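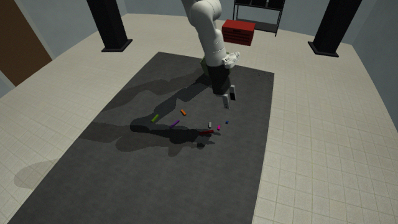 Josto Welding Procedure Binder - review

Our shop does structural brackets and light frames, five welders in all, and we bought the Josto binder to get ready for a quality audit in August. It comes as one thick ring binder plus a download of the same forms. We paid $197 for the set.

The forms are the best part. Procedure sheets, welder qualification records, filler metal logs and repair reports each have their own tab, and the boxes are big enough to fill in by hand. The material traceability sheet replaced three of our old ones.

The calibration section is thin. There is one log for gauges and meters, with no place to note who did the work or when the next check is due. We went back to our Pitar log sheets for that.

The text chapters run to more than 200 pages and repeat themselves. I read the first two and then used the index. Paper quality is fine, but the rings on ours stopped closing flush after a few weeks - Josto sent a new cover without any argument.

Compared with the Flinmont set we had before, it is easier to hand to a new hire. Flinmont has better inspection checklists, though, and its forms can be edited. The Josto download is locked, so you can't add your company logo except with a stamp.

Rating: 4 out of 5. I would buy it again for a small shop.

Posted 06/03/2020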